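Thursday, bench 2, bean weighing

Picking up from the notes in May. Hatem Chraibi wants the portion weights for the Cistutach soak trials redone, as the old set was weighed on two different scales and the sheets don't say which was used for what. Everything from now on goes on the small white kitchen scale with the round bowl as the pan. The Golar balance stays with the spice work.

Stock: one bag of small dark red beans from Tavares, opened this morning. Whole bag weighed in at 586 g, bag included. Tipped out onto a tray and picked over under the lamp. Removed splits, a few shriveled ones and one small stone. Rejects went in an envelope with the lot slip stapled to it. The remainder went into the tub.

Procedure as run:

Scale on the table, switched on with nothing on it, left until the reading settled. Bowl on, tare. Check that the unit is grams before the first beans go in. Fill from the tub until just under target, then finish with single beans. Wait for the reading to stop moving, write it down, then empty the bowl back into the tub. Tare again between portions even if the display has come back to zero by itself.

Target for the first series is 100 g. Tolerance is one gram either side, the same as the resolution we are claiming, so a reading of 99 or 101 gets written down as it is and not topped up.

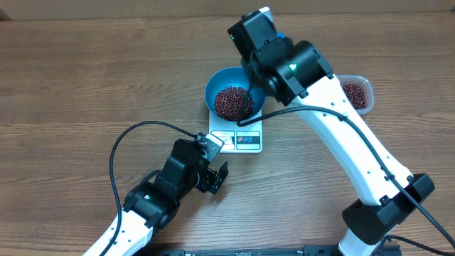 Can the bowl stay on the scale between portions?

Only for as long as it takes to tip and re-tare. Over a lunch break it comes off, the scale gets switched off, and the next series starts again from the empty platform.

Notes on the bowl. It is wider than the platform needs, and if it sits off to one side the rim can end up over the display and you have to lean to read the number. Push it toward the back and center it left to right. I also checked for any effect of position on the reading: same portion, bowl centered, then shifted as far as it would safely go in each direction. No change greater than one gram. Did not repeat with a heavier load, so this should not be quoted for anything past the first series.

Auto-off is a nuisance. The scale shuts down after some 30 seconds if the load doesn't change, measured by wristwatch, and the tare goes with it. Lost one portion that way while I was looking for a pen. Weight for that portion is struck through on the sheet, not erased. Have the sheet and pen ready before filling.

Beans on the table: they roll. Anything that lands outside the bowl goes back in the tub before the reading is taken, otherwise it gets swept up at the end and the lot total comes out low. Dradlow's written method allows for sweepings to be weighed separately. I don't see the point with quantities this small, and it adds a line to the sheet that somebody has to reconcile.

Units, again. The button that changes them is easy to catch with a knuckle when lifting the bowl, and an ounce reading on a small portion can pass for a gram reading if you are not paying attention. Proposed change to the sheet: a unit column, filled in by hand for every row.

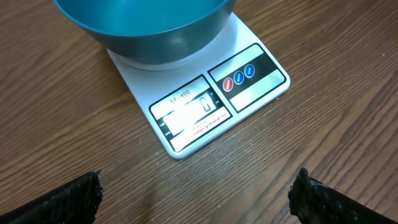
With that column in place the May readings could also be re-entered, leaving the unit blank wherever it wasn't recorded. I would sooner have blanks than guesses. Hatem to decide whether the blank rows count toward the series or get rerun.

Outstanding:

Check weight to be borrowed from the Golar station and logged at start and end of each session.

Fresh batteries. Note the date of change inside the cover.

Ask Tavares whether the next bag will be the same lot. If not, keep the tubs separate and label the lids as well as the sides.

Second series, smaller target, same bowl. Start after lunch if the tray is free, otherwise first thing tomorrow.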